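Rules for a robot arm working inside an open PC – what do you all do?

Lamisi Dramani, 01/04/2019
Hello all! We've been asked at Kudness to write a one-page set of rules for our arm, which works inside old Dell towers, and I'd love to hear how others go about it. My main worry is the processor socket – our draft only says "take care".

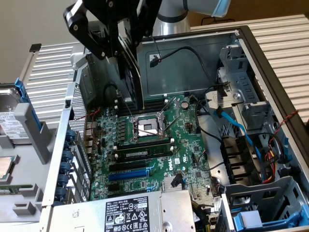
Fingers by the memory slots, socket open.

Should there be a firm rule about speed, or is common sense enough?

Quintela
Lovely to see someone writing it down! Please do put a number in. Ours is 80 mm a second once the fingers are below the rim of the case, and 230 above it. We also draw a no-go box over any open socket, because those pins bend if you so much as breathe on them, and we redo the box for every model of board (tedious, I know). Loose cables deserve a line of their own too – tie back whatever you can.

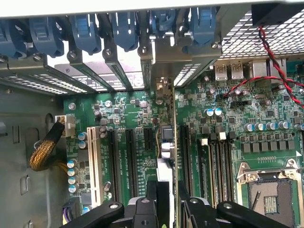
Wrist view: gripper low over the board, socket at bottom right.

Do check your clearances from the wrist view as well as from above.

Zusavum
just unplug it first and ground the gripper. we go slower than 80 btw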